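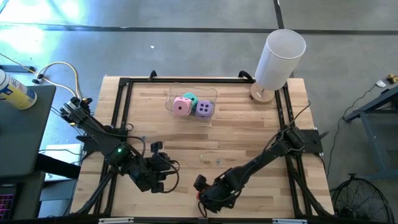

Figure 6.1 Two-arm bench with wrist cameras on both arms. The foam dice are in the clear bin at the back of the work surface.

Chapter 6
Comparing Grippers on a Shared Bench

6.1 Why grippers are hard to compare

A gripper data sheet gives a stroke, a closing force, a mass and perhaps a rated payload. These numbers are measured on a bare gripper bolted to a test block. Once the gripper is fitted to an arm, its mass changes how the arm moves, its length changes where the fingertips end up, and its cable pulls on the wrist. Two grippers with the same data sheet can give very different results on the same task.

The reverse also happens. In a trial run by Karla Figueroa and Niamh Dolan, the Divero and Hillent grippers differed by a wide margin in rated force, and the difference had no measurable effect on picking foam dice. Foam yields at a low force, and both grippers passed that point early in the closing stroke. What separated them was finger width. The wider Divero fingers struck the neighboring die whenever two dice lay side by side.

This chapter treats the gripper, the arm and the wrist camera as one unit under test. Chapter 5 dealt with the arm alone, and its methods for measuring repeatability are assumed here. Controllers are left to Chapter 7, except where the control rate limits how fast a gripper can respond to contact.

6.2 The bench

The bench in Figure 6.1 is used for most of the trials in this chapter. It has a wooden top inside a black aluminum extrusion frame, with one arm mounted on either side. Each arm carries a black gripper and a small wrist camera. The arms share the work surface, so an object can be placed where either one can reach it.

Mounting the arms on the frame – and not on the tabletop – keeps the work surface clear and lets the arm bases be moved along the extrusion. It has one drawback. The frame is less stiff than a cast base, and a fast move by one arm can be detected at the fingertips of the other. For single-arm trials the idle arm is parked and its motors are held on. For two-arm trials the settling time must be measured first, using the procedure in Section 6.5.

Lighting is part of the bench. A wrist camera sees the object from close range, and the shadow of the gripper often falls across it. Light reflected from the floor or from a nearby window will change during the day. Record the lamp position and the time of each run, and do not compare morning runs of one gripper with evening runs of another.

6.3 Test objects

Foam dice are a useful first object. They are light, they survive being dropped, and the flat faces give a parallel gripper a clear pair of surfaces to close on. The pips let the reader of a recording see which face is up, so that rotation in the grasp can be scored from video. Dice in different colors can be named in the trial sheet without adding markers.

They also have limits. A soft object hides errors in finger position, as the foam takes up several millimeters of misalignment. A gripper that does well on foam should be tested again on a rigid block of the same size before any claim is made about its accuracy.

The clear bin adds a second difficulty. Its walls limit the approach angle, and clear plastic is poorly seen by many depth cameras. Results from the open table and results from the bin are reported separately throughout.

6.4 The trial set

The worked data come from a February comparison planned by Salvador Gouveia. Each gripper made 200 attempts, split evenly between table and bin. An attempt ended when the die was released in the target area, when it was dropped, or when the time limit was reached. The Troltden gripper was withdrawn after 107 attempts with a worn finger pad, and its results appear in Table 6.2 with that note attached. They should not be ranked against the full sets.

Terms used in this chapter
Attempt: one commanded approach, grasp, lift and release.
Slip: any movement of the object relative to the fingers after the lift begins.
Finger clearance: the free space needed beside the object for one finger to enter.
Regrasp: a second closing of the fingers within the same attempt.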